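May 13, 2026
Posted by the management of this blog, which is me

The gym and I are seeing other people

I quit the gym yesterday. I had been a member of Hano Fitness since October, and by my math I went 6 times, which makes each visit the most expensive shower of my life.

Quitting took longer than any workout I did there. You can join on your phone in the parking lot. To leave, you fill in a form at the front desk, and the desk prints the form, and the printer was down. The kid working there offered me a free month to think it over. I said I had been thinking it over since the second visit.

I did learn a few things. The rowing machine told me I had burned 475 calories, and I went straight to Kahsay Bakery and put them back. The stretching area is where people go to look at their phones lying down. And there is a man who does 25 minutes on the one good bike and then sits on it for another 25.
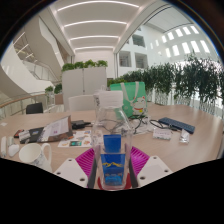
My new plan is walking. It costs nothing and you end up somewhere. Last night I did almost 3000 steps, most of them in the hardware store looking for a hinge, and I slept like a brick. I still have the gym's key tag. They want it back in person, during staffed hours, so I suppose that will be visit number seven.

4 comments | 11 shares
Back to top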